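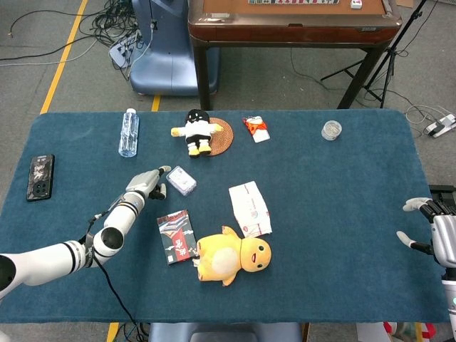 Week 9 notes - our visit to the Lekum open day

Thanks to everyone who made the trip out to Falemdale, and a special thank you to Roswitha Brandes for looking after us so kindly (and for answering the same question about batteries more than once!). These notes are for those who missed it, and for anyone whose pen ran out.

The two-armed demonstration is the part I'd like you to think about before the tutorial. Consider what was on the cloth: a clear bottle on its side, a plush toy, a flat printed box, a phone. A grip that suits the box may squash the toy, and see-through plastic is notoriously hard for a depth camera - go back to your notes on reflections if that's gone a bit hazy.

For the tutorial, please choose two objects and sketch how you'd have the hand approach each one, thumb included. Rough pencil is fine, and so is changing your mind halfway. Said Slaoui has the sign-up sheet for the May visit, and we meet in room 406 as usual.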